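Stodiden Publishes Good Practice Guide for Gripper Fingers in Shared Workrooms

KORKANCE, April - Stodiden today released its first guide on the care and covering of robot gripper fingers. The guide is free and is meant for small workshops, school labs and test rooms where several teams share the same arms.

The work started after members of the Luster network asked for common rules. Until now each room had its own habits, and a team which moved from one room to another had to learn everything again. Stodiden collected 494 reports from 13 workrooms during the preparation of the text. Many of the reports concerned finger covers: who may put them, how long they stay, and where this is written down.

The guide has 60 pages and a one-page checklist for the wall. It does not replace the safety rules of the country or the manual of the manufacturer. Where these are stricter, they must be followed.
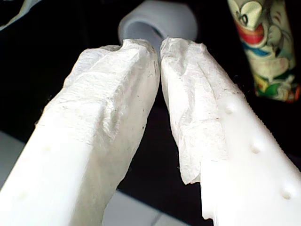 Finger covers are treated in the second chapter, which is the longest one. Any material added to a finger counts as a change of the tool, also when it is thin and easy to remove. Crumpled tissue wrapped over the upper part of both fingers, with a torn flap hanging down on one of them, is a cover under the guide and must be entered in the log before the arm is started. The operator should write the material, which fingers have it, and any loose edge. Covers with loose edges are to be checked again at each change of operator.

The guide also recommends a grip test after each change of cover, at reduced speed. The form for this test is included.

Training sessions will be held at the Cele site in Korkance, with 152 places in total. Registration is open through the Stodiden office. Comments on the guide are accepted until the end of June.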